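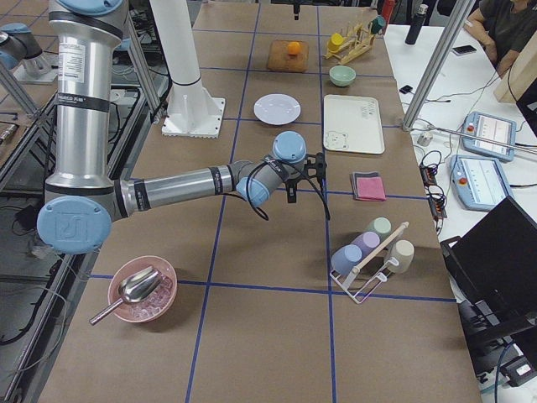 Storage of everyday tableware in small shared kitchens was the subject of this project, carried out in March for the Home Planning course at Esemham College. The work surface was marked into rectangles with blue tape so that each item could be given a fixed place. Cups were kept in two ways: four pastel cups on a white wire rack, and a yellow cup with a second, darker one on the wooden drying rack. The plate, the tray and the folded cloths were assigned to the open areas between them.

Each layout was drawn on a Direl planning sheet and reviewed by 12 students. Reviewers were asked to find every item on the sheet and to note any that seemed misplaced.

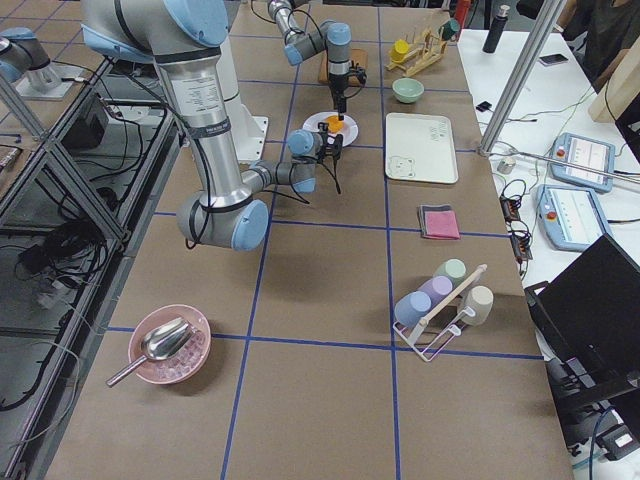
Most of the comments concerned the distance between the drying rack and the cup rack. A revised layout will place the two side by side and will be reviewed in Room 101.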